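Dishes by robot -- are we there yet?
General Chat > Home and Shed

wattlecreek
My sister-in-law reckons she'll hold off replacing her dishwasher because in a couple of years there'll be a machine that does the lot, loading and putting away included. I said she'd be eating off paper plates for a long while. Who's right?

Dobson_dave
You are. I did 20 years in a packing shed and we had arms that could stack the same carton all day. Change the carton and someone had to come out and reteach it. A kitchen is a different carton every time.

plainflour
Depends what you call a chore. My robot vacuum is a machine doing housework and it's been going since February without much fuss. It does get stuck under the couch.

Dobson_dave
A vacuum doesn't pick anything up and put it somewhere on purpose. Different job.

Imogen Haslam
I don't agree that it's years and years off. Grip was always the hard bit and the hands have come a long way. Plates are thin, cups have handles, kids' plastic is slippery, and a hand with separate fingers copes with that better than the old two-jaw type. What I'd want to know is how long it takes. If it needs 30 minutes to empty a rack I can do in 2, I'll keep doing it myself.

wattlecreek
I wouldn't mind 30 minutes if I was asleep.

Imogen Haslam
Fair point. I'd mind the noise.

ramer_ute
What about the floor? Ours has a step down to the laundry and a dog. I work on the tools at a joinery and the same thing comes up there. Stoltberg tried to sell us a loader for the edge bander. Good on a clean floor, no good in our shop with offcuts everywhere. The boss sent it back and put on an apprentice.

plainflour
And how's the apprentice at loading a dishwasher?

ramer_ute
Hopeless. Knives up.

Ruth Rudd
I'm with Dave on most of this, but I think people mix up two questions. One is can it hold a plate. The other is can you leave it alone in the house with the plates. I'd say the first one is getting close and the second one isn't. I wouldn't go out while it did my good dinner set.

Dobson_dave
Yep. And what does it cost? Nobody in this thread has mentioned dollars.

Ruth Rudd
No idea. More than a dishwasher.

Imogen Haslam
Some pictures for the argument. Dave, have a look at the fingers on the first one.
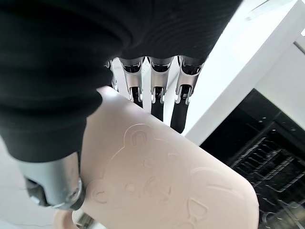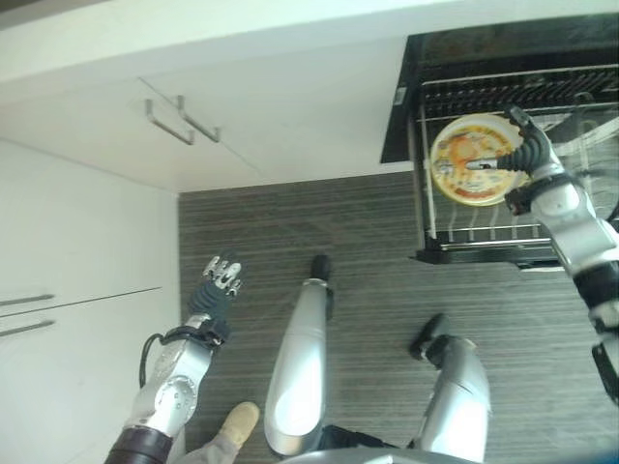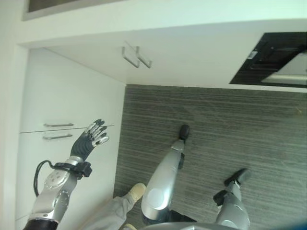 Kitchen chores, humanoid robot. Pink plastic in the first, plate and rack in the second, open hand by the cupboards in the third.

Dobson_dave
All right, the fingers are better than I expected. Still wouldn't give it the good glasses.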